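About Humow

Humow is a picture framing and hanging workshop. We make frames, mounts and glazing to order, and we fix finished work to walls in homes, offices, schools and public buildings. The firm was set up by Finbarr Mac Suibhne and Arif Teoh, who had worked together as bench framers and wanted to offer cutting, joining and fitting under one order. There are now 13 of us, split between the bench and the fitting crews.

The workshop occupies the ground floor of the old Okonkwo building. Moulding is stored flat on racks along the north side, sorted by depth of rebate and then by finish. Board and glass are kept in a separate room with a steady humidity, checked at the start and end of each day. We hold 229 mouldings in stock and can order others, normally within two weeks. 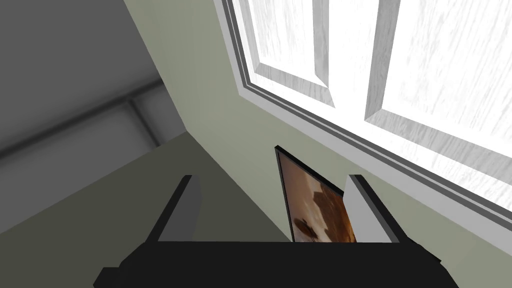
Frame depth is the measurement customers most often leave out. Width and height fix the size of the opening, but depth decides how much glass, mount, artwork and backing the rebate can hold, and how far the finished piece will stand from the wall. It also affects how the work reads from the side. A framed picture viewed at a steep angle, as it is here, shows its edges and proportions quite differently from the same picture seen straight on, and in corridors and on stairs the side view is the usual one. We therefore ask where a piece will hang before we suggest a moulding. For narrow passages we tend to recommend a shallow profile with a matt finish.

How we work

An order begins with measurement at the counter or on site. Dewanti Nair runs the counter and prepares the work sheet, which lists the artwork size, mount borders, glazing type, moulding code and fixing method. The sheet stays with the piece until it leaves the building. Works on paper are hinged with wheat starch paste and Japanese tissue unless the owner asks for something else. Canvases are held in the frame with sprung clips and are not glued. Stretchers are keyed out only where the canvas is slack.

Corners are cut on a mitre guillotine, glued and underpinned. Joined frames are left overnight before fitting. We check each one for square by comparing the two diagonals, and any frame outside tolerance is cut down for a smaller job or scrapped.
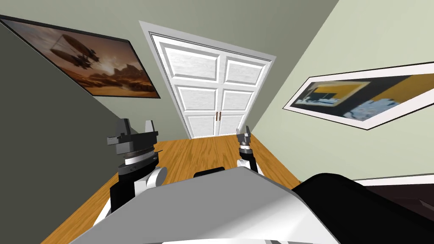 Airship painting in a thin dark frame, on the wall beside the double doors.

Hanging

Wahyudi Krishnan leads the fitting crews. Before a fixing is chosen, the wall is tested for type and checked for pipes and cables. Plasterboard, brick and lath each need a different anchor, and a heavy frame on plasterboard is fixed to the studs where their spacing allows. Two fixing points are used on anything wider than 700 mm, which keeps the piece level and shares the load. Security fixings are available for public areas.

Positions are marked on low-tack tape before drilling and agreed with the customer. Near doors we allow for the full swing of each leaf and for the width of the architrave, and we keep frames clear of light switches and call points.

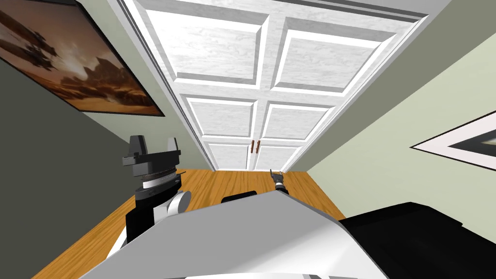
White panelled double doors, with a large black-framed picture on the wall to the left.

Repairs and training

Zulkifli Pangaribuan looks after repairs, including loose mitres, chipped gesso and broken glass. Older frames are photographed and recorded before work starts, and original parts are returned to the owner if they have been replaced. We do not restore paintings.

A one-day course in basic framing is held every March at our second site in Ultby. Tools and materials are supplied.

Visiting

The counter is open from Monday to Friday. Pieces larger than a standard sheet of board should be booked in ahead so that a bench can be cleared. Finished work is stored free of charge for 31 days after we notify the owner, and a weekly charge applies after that.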